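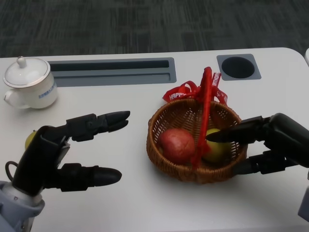

Titik meeting table, ten months on

Category: Office furniture > Tables
4 min read

We bought the Titik last October for the small meeting room at our Hamgate office. It gets used for meetings in the morning, lunch at midday and, when there is a birthday or a leaving do, as the place where the basket goes. I have sat at it most working days, so this is a review of living with it.

The top is white and smooth with rounded corners. Tea rings come off with a damp cloth if you get to them the same day. Curry took longer. Ours came from Rajput round the corner, and the yellow mark faded after 10 days of ordinary wiping. I would not use a scouring pad on it.

The long grey tray sunk into the top is the part I like best. Pens, cables and phones go in there and stay off the work surface. It has a narrow slot along one side and a stepped edge, and crumbs collect in both. A dry paintbrush clears them out faster than a cloth.

I am less keen on the cup holder. It is a square grey insert with a round hole, and it suits a paper cup or a slim bottle. A proper mug with a handle has to stand on the table – mine has a lid as well, so I don't worry much about spills. Syahrul Sumampouw at the next desk uses the holder every day for his water and thinks I am being fussy.

Delivery cost 82 on top of the table and came in two boxes. Putting it together took two of us most of an afternoon. The instructions call the tray and the cup holder "inserts" and show them fitted from above, and they do press in firmly. Neither has worked loose.

We also looked at the Momix, which was 800 cheaper but had a plain top. If you mostly work on laptops, I would pay the extra for the tray. If you only want somewhere to eat, get the plain one.

Four out of five.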